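May 2019, walk-round for the Cotska sorting cell, simulated version. Filled in by me (Éabha), second pair of eyes Obaidul Ekanayake. Obaidul's remarks are marked OE, everything else is me rambling.

Tick means I checked it and I'm happy. Blank means it's still open. Please don't tick other people's blanks, even if you're sure!

## 1. Before the run

- [x] **Job sheet matches what is loaded.** The chore is the tidy-up one: small parts get sorted off the bench into the labeled box. Steinar calls it "the junk drawer job" and I've given up correcting him.
- [x] **Speed cap on.** Set in the Sikder settings page, second tab. It went back to default after the last update, so look at the number and not the little green dot.
- [x] **Virtual fence drawn on the floor plan.** Fine on the sim side. The shop at Likport still needs tape on the real floor — Chaminda has the tape.
- [ ] **Emergency stop mapped to the physical button.** It works from the keyboard. The physical button isn't wired to anything yet and I don't want to see a tick here until I've hit it myself.
- [x] **Run log turned on.** Yes, and saving to the shared drive this time.

## 2. The box and the loose parts

Check from directly overhead, with the arm out of the way. You want to be able to read both letters without guessing (you'll be tilting your head, they're printed sideways from up there).

- [x] Box inside the reach area
- [x] Label B readable
- [x] Label P readable
- [x] Walls and partition whole, no flickering edges
- [ ] All loose parts sorted

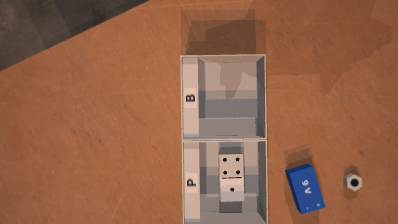
*Overhead check: domino in P, B empty, the A6 block and the hex nut still out on the table.*

So that last line stays blank. I know it's tempting to call it done when one part is in a compartment, and I've had that argument with Kavinda already, but a chore is the whole chore. If I asked my son to clear the table and he moved one fork I wouldn't be telling the neighbors about it.

The nut is the one I'd keep an eye on. It's lying flat, and flat things close to the tabletop are where a gripper has the least to grab. A person just slides it to the edge and tips it into a hand. We haven't got a "slide it to the edge" move in the library. Chaminda says it's on the list for June.

The blue block is sitting at an angle, which should be easy by now. Should be. Please write down which way the wrist turns for it, as I'd like to know if it ever goes the long way round.

**OE:** *Shadows on the table above the box look heavy. Can we run one pass with softer lights? I'd like to rule out the part finder being thrown by dark shapes.*

Good thought, added to the open list at the bottom.

## 3. The arm

- [x] **Base sits square on its pedestal.** No gap, no overlap.
- [x] **Gripper empty at start.** Check with your eyes, then check the log agrees.
- [x] **Fingers pointing down in the start pose.**
- [x] **Clear of the tray walls on the way in.** Watched it slow, then watched it at normal speed.
- [ ] **Clear of the tray dividers on the way out.** This one bugs me. The path it picks going out isn't the path it picks coming in, and with a longer part in the fingers I'm not convinced. Blank until Kavinda shows me the out path with a part held.
- [x] **Joint limits respected.** Log says so and I have no reason to doubt it.

Last round we asked for 3000 cycles overnight and got them, and Flillura's sales people were delighted. Then I read the log. 925 of those cycles ended with at least one part still on the table, and every one of them had been written up as "complete" on the grounds that the arm got back to its start pose. Getting home isn't the job! I've asked Kavinda to change what "complete" means, and he has, and I've checked that it stuck.

- [x] **"Complete" now means table clear of parts.**

## 4. The room

People skip this section. Don't. If the arm ever goes up on a cart or gets asked to put tools away (and somebody will ask, five minutes after the sorting works), all the stuff along the walls suddenly counts.

- [x] Tool cabinet drawers shut
- [x] Bins seated on the shelving
- [x] Nothing on the floor around the table legs
- [x] Lower tray of the utility cart empty
- [ ] Upper tray of the cart cleared
- [x] Hammer and hand tools on the wall panel

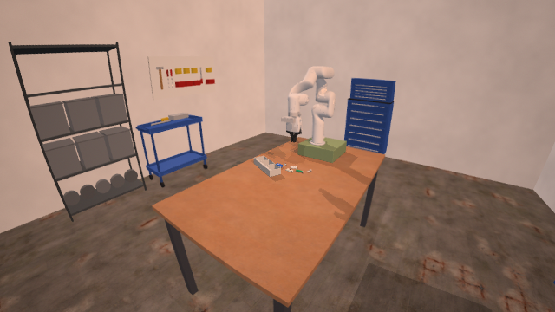
I left the cart line blank on purpose. The tray has a box and something small and yellow on it, and nothing is wrong with them being there as such, but the sheet says cleared and it isn't cleared. Either we change the sheet or we change the room. My vote is to change the sheet, as a real shop always has something left on the cart and I'd sooner we practiced in an untidy place.

**OE:** *Agree on the cart. Also the floor has those reddish marks at the front right. Only texture, as far as I can tell, but at Likport I'd want somebody to go and look at a floor like that before a bench was stood on it.*

Also fair. In the real shop that's a line of its own, so I've put it in the Likport copy.

## 5. So can it do the chore yet?

Steinar wants a yes or no in this box every time, so: no, not to the point where I'd walk off and leave it. It can do a fair bit of the chore while I sit there with tea. For a shop that's worth something, if the parts are all chunky and the person sitting there has other things to do at the same desk. For my kitchen drawer, with rubber bands and batteries and that one key, forget it for now.

I do like how fast it's moving, mind you. Last winter I wouldn't have bothered with a sheet at all — I'd have written "fell over" and gone home.

## Open items

| Item | Who | When |
|---|---|---|
| Wire and test physical stop button | Chaminda Uddin | before any real run |
| Out path over dividers, part held | Kavinda Gazi | next sheet |
| Softer lights pass | Obaidul | next sheet |
| Slide-to-edge move for flat parts | Chaminda | June |
| Reword or clear the cart line | Steinar Mogensen to decide | whenever he reads this |
| Long run, up to 4000 cycles, new meaning of "complete" | me | after the first two are closed |

Result for this sheet: **not passed, rerun after fixes.** Sheet goes in the blue folder, copy to Likport.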